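# The Ferry Money

Kirstin Pringle kept the ferry money in the kitchen because the office in Taltov had a bad lock. There was $1,665 in it by the end of August. Her brother-in-law Fergus wanted it spent on the roof.

"It's for Nadiia's boat," she said.

"Nadiia hasn't written in 8 weeks."

He went out to look at the gutters.
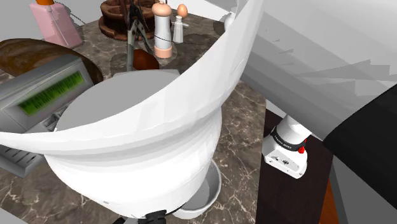
*White canister with a gray lid, and the marble.*

The letter came on a wet morning, postmarked Ilau. Nadiia had found work on the dredgers and a room over a bakery. She didn't need the fare. She asked after the dog and wanted to know if Fergus was still angry about the piano.

Kirstin read it twice and put it in her coat. 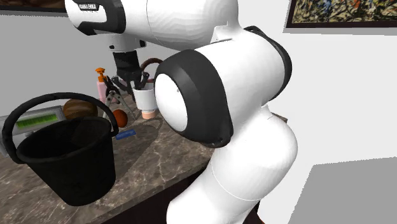 *The mug with the brown handle, held above the countertop.*

She didn't tell Fergus until supper. He ate all his potatoes first.

"So it's the roof," he said.

"It's a ticket. I'm going to see her." 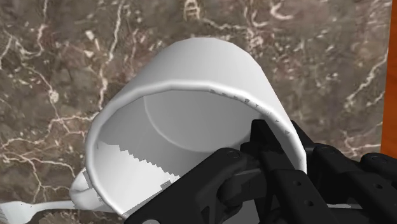

The boat to Ilau left at 5 in the morning, and Kirstin was up well before that. Fergus had come down in his socks to carry her bag. A white mug lay on its side on the marble, and she left it there. He walked her to the landing and stood with his hands in his pockets while she bought a return.

"Tell her the piano's sold," he said.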